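Posh noodles on a Tuesday budget

20 Feb 2018

So I've given up takeaways for the whole of February and I miss them more than I thought I would! It was the bank statement that did it. £144 in January, nearly all of it to the noodle place on Narkdale Road, and I don't even like their spring rolls.

My neighbour Dezső Somogyi (best cook on our street, and he knows it) told me to start with broth. Chicken bones, ginger, a whole onion with the skin left on, and then leave it alone. I'm terrible at leaving things alone. I kept lifting the lid and he kept tutting at me over the fence when I told him.

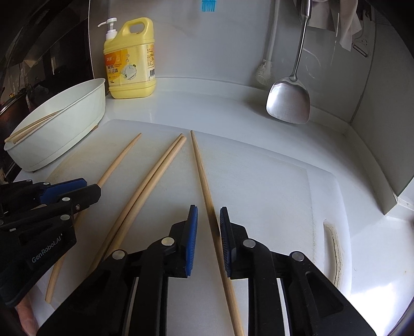

Chopsticks on the white board.

Anyway, eleven days in and I've got a broth I'd happily serve to my mum. The noodles are another matter, I boil them to mush every single time, and my soft eggs are either raw or bouncy. If anybody has a foolproof egg timing please, please leave it in the comments!

Next week I'm having a go at dumplings. Wish me luck, and if they fall apart I'll just call it soup.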